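From: Rhiannon Hopkin
To: Fuvthorpe Home & Laundry list
Date: January 1, 2021
Subject: Re: white wicker basket, is it any good for wash?

> I've been looking at the Ballow trays and the taller Fumell hampers.
> My worry with wicker is snags. Has anyone used a shallow one
> for clean laundry day in, day out? Does the weave hold up?
> Galbraith

Happy New Year, all! I've been using a shallow white wicker one since March and I'm a convert (my old plastic tub went to the garage and now holds potting soil). The weave on mine is tight but the light still comes through it, so things can breathe a bit if you don't get to the folding right away. Which I never do.

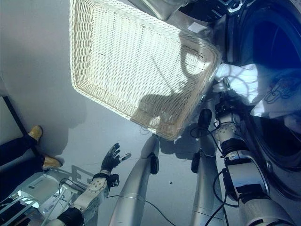

As for snags, I've had one, on a loose-knit sweater, and that was my own fault for yanking. Run an old pair of pantyhose over the inside when you first get it and you'll find any rough ends pretty fast. A little sandpaper takes care of them – 600 grit is plenty, and go easy or you'll fuzz up the finish.

The low sides are what I like best. Small stuff doesn't vanish to the bottom the way it did in my tall hamper, where I'd be fishing for washcloths up to my shoulder! It does fill up quickly, so for sheets I make two trips. Mine is 26 inches on the long side and I can still get it through the laundry room door without turning sideways, just barely.

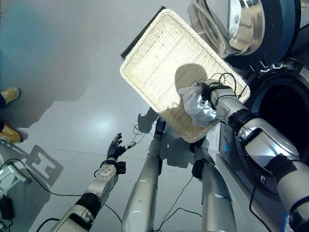

The wicker basket by the washer, with one white cloth in it.

Don't put anything dripping in it, though. Wicker hates that, and so will your floor. Do you have a front loader or a top loader, by the way? I think the shallow kind suits a front loader better – less bending over the rim.

Rhiannon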